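Match Day Set-Up Guide
Section 4: Entering a Home Fixture in Jillby

By Tia Birkett
Wednesday, August 16, 2023
9 shares | 7 comments

This section applies to school and club rugby coordinators who use Jillby to schedule home fixtures. It assumes that the season calendar has been opened (see Section 2) and that each squad has been registered (see Section 3). Users with Viewer access can read a fixture but cannot create or change one.

4.1 Creating the fixture

1. Sign in and select Fixtures from the main menu.

2. Select New Fixture, then choose Home. The venue list will show only the fields held under your own account.

3. Choose the age group and the team. Each team has a separate entry, even where two teams share a coach or a training field.

4. Enter the name of the visiting school or club. If it is already on the system, its name will appear after the third letter. Select it from the list and do not type it a second time.

5. Enter the kickoff time. Jillby uses the local time of the venue.

6. Select Save as Draft.

Note: A draft is visible to coordinators at your own school or club. The visiting side receives no notice until the fixture is published.

4.2 Assigning a field

Each field may hold one fixture at a time. The system adds a turnover period after the final whistle, and a second fixture cannot begin until that period has ended. The standard period is set by the account administrator and applies to all age groups.

At grounds such as Skaleck, where the two lower fields share one set of changing rooms, coordinators should stagger the kickoff times. Jillby will accept two matches at the same hour on separate fields and will not give a warning.

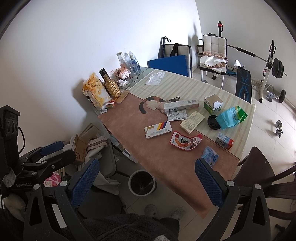 4.3 Naming the squad

1. Open the draft fixture and select Squad.

2. Move each player from the left column to the right column. Shirt numbers are given in the order in which players are added.

3. To change a number, select the player and enter the new one. Two players cannot hold the same number.

4. Mark the captain and all players cleared for the front row.

5. Select Confirm Squad.

Caution: A player under a medical hold is shown in gray and cannot be selected. Do not create a second profile for the player in order to avoid the hold. Duplicate profiles are removed at the December review, and match records attached to them may be lost.

4.4 Appointing match officials

Requests for a referee must be sent at least 7 days before kickoff. Select Officials, then Request Appointment, and choose the level of match. The request passes to the Furnival appointments desk, which will confirm a name through the system.

If the status still reads Pending two days before the match, contact the desk by telephone. Do not send a second request – it will be treated as a separate fixture.

4.5 Publishing and spectator limits

1. Check the date, field, kickoff time and squad.

2. Enter the expected number of spectators. For any figure over 300, the system will ask for a parking plan and the name of a first aid lead.

3. Select Publish. A notice is sent to the visiting side and to all registered parents.

Caution: After publication, the kickoff time can be changed only by an account administrator. The change must be accepted by the visiting coordinator before it takes effect.

4.6 Error messages

Error 669 means that the chosen field is already in use or is still within its turnover period. Return to 4.2 and choose another field or a later time.

"Squad incomplete" means that no captain has been marked, or that the front row has not been filled.

Questions on this section should be addressed to Boris Ševčík, Fixtures Support.

Related items
Section 3: Registering Squads and Coaches
Section 5: Recording Scores and Cards
Section 6: Postponed and Abandoned Matches
Transferring Player Records from Irkeo
Field Closure Notices: Guidance for Administrators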